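Flutow gripper comparison: progress report, January
Prepared for Rebecca Ferri, program manager, Nilier
From Arsen Savchuk and Marta Symonenko

Where we are

The short version is that we have two grippers, one arm and a spreadsheet, and two of those are behaving. The Mirent two-finger hand has finished its first block of tests. The Stasiv hand has finished its paperwork.

We logged 162 grasp attempts with the Mirent on the table set, meaning plates, bowls and the things that go in them. Bowls were dull, in the way we had hoped. Plates were less dull. The hand likes to come in sideways for a rim, and at that angle the fingers have to be almost shut before they get anywhere near it. Marta has rewritten the approach three times and is now on speaking terms with it.

The wrist view has been more useful than the overhead one for this. With the fingers close to closed you can see the fingertip, the pad and the gap between them, and whatever is left of the plate behind the hardware. The hand does take up a lot of its own picture. We asked for a close view and we got one.
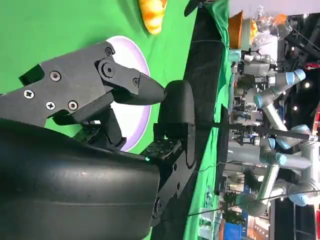 Problems

The fingertips do not match. One comes to a point and the other ends in a rounded pad, and our grasp planner was written by people (us) who assumed they would. Khrystyna-Mariia Pavliuk has added an offset, which fixes rims and makes small items slightly worse. She calls this a trade. We have put it down as an open issue.

The controller dropped its connection 4 times during the block, each time within a minute of someone remarking how stable it was. Vsevolod Skoryk suspects a cable. He has suspected cables before and been right, so we are letting him buy one.

Money

We have spent 3,000 of the hardware line, mostly on the second set of finger pads. The cable will not trouble you.

Next

Same objects, same table, Stasiv hand. Then both hands again with the camera moved back a little, if the bracket allows it. Please let us know by the end of February whether you still want the overhead footage. There is a great deal of it and very little happens.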